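Movutden Fuzz
Handmade bass and baritone fuzz pedal

In stock, ships from the Clesby workshop every Monday

I started building the Movutden because I was sick of losing my low end. I play bass in a trio, tuned down to A most nights, and every fuzz I bought did the same thing: it sounded huge in my living room, and then the drummer came in and I was gone. Just a fizzy sort of wasp noise somewhere behind the cymbals. So I took one apart, then another one, and a couple of years later I was making pedals for a living, which my mother still finds very hard to explain to people.

The Movutden is my third design and the one I'm proudest of (the first one, the Lunley, is still available, and some people like it better, which is fine, I only sulk a little). It's a silicon fuzz with a separate clean path that stays clean all the way through. The two get mixed at the very end, after the fuzz has been through its own tone control, so turning the fuzz darker doesn't turn your clean sound into mud along with it.

What it sounds like

Thick! Really thick. With the Fuzz knob low you get a kind of grainy growl that's great for picked lines and for anybody who plays behind a singer. Past noon it starts to bloom, and notes hang on a lot longer than you'd expect. All the way up it's a wall, and if you roll back the volume on your instrument it cleans up a fair bit, though it never goes completely polite. I didn't want it to.

Chords work better than on most fuzzes in this family. Fifths and octaves are no trouble at all. Thirds get hairy down low, but up past the 7th fret they ring out nicely, especially on a baritone guitar. I've been writing a lot of slow two-note stuff that way lately and it's pretty much taken over the new record.

On regular guitar it's good too – a bit wooly if you're tuned to standard and used to something brighter, so set the Tilt to the right and go from there.

The controls

Fuzz. How much. There's no setting where it's fully off, because that's what the Clean knob is for.

Tilt. One knob for tone. Left is darker, right is brighter, and the middle is close to flat. It only touches the fuzz side.

Clean. Brings in your dry signal. I keep mine a little below halfway. Bass players with an active instrument may want less.

Level. Overall volume, and there's a lot of it. Unity is somewhere near nine o'clock, so please turn it down before you step on it the first time. I've had emails.

Gate switch. A small toggle on the top edge. Up is off. Down gives you a fast gate that chops the tail of each note, so you get that stuttery, dying-battery sound. I use it for maybe two songs a night, but those two songs wouldn't exist without it.

Where to put it

First in the chain, if you can. It likes to see your pickups directly. A tuner in front is fine as long as it's a true bypass one. Buffered pedals ahead of it make it sound stiffer and a bit scratchy on top, and a wah in front can make it howl (you may want that, I don't judge).

If you run two amps, try the fuzz into the guitar amp with the Clean all the way down and split your dry bass off to the other one before the pedal. That's how I do it live when the stage is big enough. When it isn't, one amp and the Clean knob gets you most of the way.

It stacks well with a low-gain overdrive after it. My Chambi sits right behind mine and is on nearly all the time, just pushing the front of the amp a little. Two fuzzes at once is more of a gamble. Have fun, but watch the Level.

Power

Standard 9 volt center-negative supply, 2.1 mm barrel. It draws 8 mA, so practically anything will run it. There's no battery clip. I went back and forth on that one for ages, and in the end I wanted the room inside for the bigger input capacitor, which does more for your low A string than a battery ever will. Please don't feed it 18 volts. It won't get louder, it will just get broken, and I'll be able to tell.

Build

Every board gets stuffed and soldered here, and I match the transistors by ear after they've been measured. The measuring gets me close, and then I plug in the same old bass and play the same riff, over and over, until the people in the unit next door start whistling it. The jacks are bolted to the case and wired by hand, so when you step on a cable the strain goes into the metal and the circuit board stays out of it. The footswitch is a soft-click relay type. It's quiet enough to use on a recording session and it passes signal cleanly when the pedal is off, as long as it has power.

Knobs are set far enough apart for big fingers. The finish is powder coat in either oxblood or a flat gray, and it does chip eventually if you throw your board into the van the way I do.

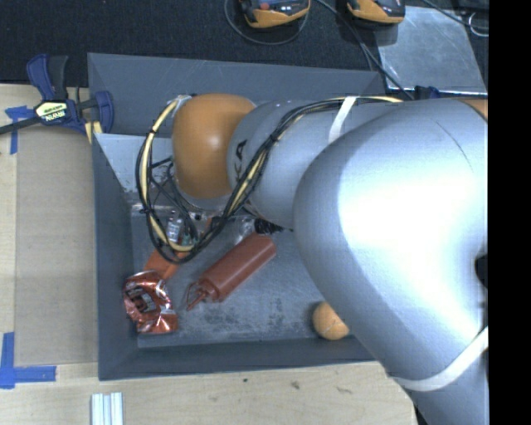 Macarena Esteban wrote to me that she'd been running hers into a 221-watt bass amp since August, with the Clean knob straight up, and that it was the first fuzz she'd owned where the drummer didn't ask her to turn up. She also said the gate is too fast for slow songs and that she'd love a knob for it. Fair point, and she isn't the only one. I've tried it on the bench and a gate control does work, but it means moving the Level pot and drilling a new case, so it'll have to wait for a second version, if there is one. Meanwhile there's a tiny trimmer inside, next to the toggle. Turn it clockwise with a small screwdriver and the gate lets go more slowly. A quarter turn is plenty. This doesn't affect your warranty.

Settings to start from

Doom-ish wall: Fuzz at three o'clock, Tilt at eleven, Clean at noon, gate off.

Picked growl: Fuzz at nine, Tilt at one, Clean at two, gate off. Nice with flatwound strings too, which surprised me.

Broken radio: Fuzz all the way up, Tilt all the way right, Clean at zero, gate on. Play short notes.

Baritone lead: Fuzz at two, Tilt at one, Clean at nine, gate off, and a long delay after it if you've got one.

Movutden or Lunley?

I get asked this more than anything else. The Lunley is simpler: two knobs, no clean path, more midrange, and it's cheaper. If you play guitar in a band that already has a bass player holding down the bottom, the Lunley may well be the better buy. It cuts more. If you are the bottom, get the Movutden. And if you're the only stringed instrument in a duo, get the Movutden and a second amp, and apologize to whoever carries your gear.

Shipping, returns, repairs

Orders go out on Monday. If you order on a Monday before lunch I can usually squeeze it in with that day's batch, but I can't promise. You get a box, a pedal, four stick-on rubber feet in a bag (leave them off if you use hook-and-loop tape) and a printed card with the settings above.

You can send it back within 30 days if it doesn't suit you. Just keep it in decent shape and don't put tape on the bottom until you're sure. Repairs are free for the first owner for as long as I'm building these, and cheap for everybody after that. Write before you mail anything, and tell me what else was on your board and what power supply you were using. Half the time it's a patch cable, and I'd love to save you the postage.

Oxblood is running low at the moment. Gray is fine. If the button says sold out, leave your email and I'll write when the next batch is done.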